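Working with Simulated Robots, Handout 6
Choosing a simulation kit: notes on the Grutach tabletop package
Revised 14 Feb 2018

Welcome back, everyone, and thank you for the thoughtful write-ups on joint limits. I enjoyed reading them, even the very long ones (you know who you are, and you know I am in no position to complain about length).

This week we look at simulation software from the buyer's side. Most of you will someday be asked by a manager or a lab director whether a certain package is worth the money, and you will have an afternoon to form an opinion. I'd like you to have practiced that at least once before it counts, so we are going to review the Grutach package together, slowly, and with plenty of time for arguing.

What is on offer

Grutach sells its kit in two sizes. The classroom license costs $416 a year and covers one instructor and up to 39 students, which fits our section with a little room to spare. The full license is $1210 and adds the scripting tools along with the right to use your own robot models. Both come with the same object library, 174 items in the version we have installed, and both come with the furnished room called Fivorberg, where all of our exercises take place.

There is also a support plan, sold separately through a reseller named Skamham. I have used it twice. The answers were friendly and correct, and both times they came after I had already muddled my way through, so I would put that money elsewhere if the budget is tight.

What to look at first

When I try a new package I like to leave the brochure closed and start with the camera views. A robot arm in simulation is only as useful as what you can see of it, and vendors differ a great deal here. Ask whether you can look down past the fingers at the objects, and whether you can also look across the arms to the table and the room beyond. You will want both kinds of view in the exercises, one for fine positioning and one for planning the reach, and you will want to switch between them without losing your place.

Next, look at the objects themselves. Plain cubes are fine for a first lesson, but they teach you very little about choosing a grasp. A watch with a leather strap is a much better teacher, and so is a donut, which gives you a hole to think about as well as an outer edge! A flat card on a tabletop is harder than either one, and we will spend most of May on thin objects for exactly that reason.

Views from the Fivorberg room: 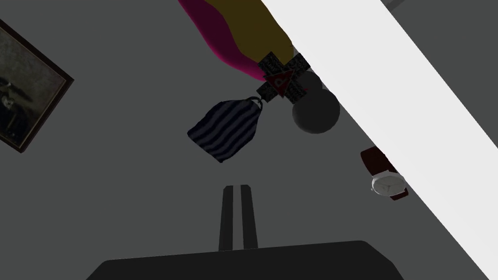
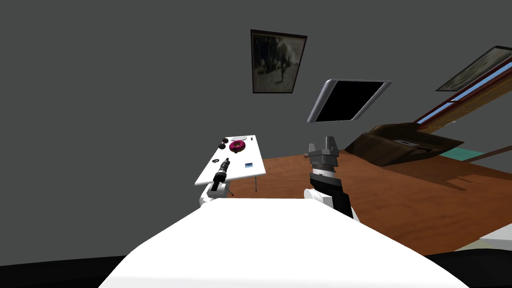 Now, a few words on what the kit does less well. The contact settings are buried three menus deep, under a heading called Surfaces, and the defaults make everything a bit too grippy for my taste. Please write down the friction value before you change it. If two of you compare results with different values you will have a lovely argument and learn nothing from it.

The manual is also uneven. The chapter on arm control is a pleasure, clear and patient, and the chapter on saving your work seems to have been written in a hurry. Use Save Session, which keeps the positions of the objects, and leave Save Layout alone until we have gone over it in class.

For comparison, please read the Naidoo brochure in your packet. It is a cheaper kit with a smaller library, and it handles two arms by letting you drive them one at a time. Some of you may prefer that, and I'd be glad to hear the case for it.

For next time

Write one page, addressed to a manager who has never used a simulator, recommending the classroom license, the full license, or the Naidoo kit. Say what the work is, what it would cost for a year, and which feature you would miss most if it were taken away. Bring a printed copy, and leave a wide margin for comments, as I do tend to fill them.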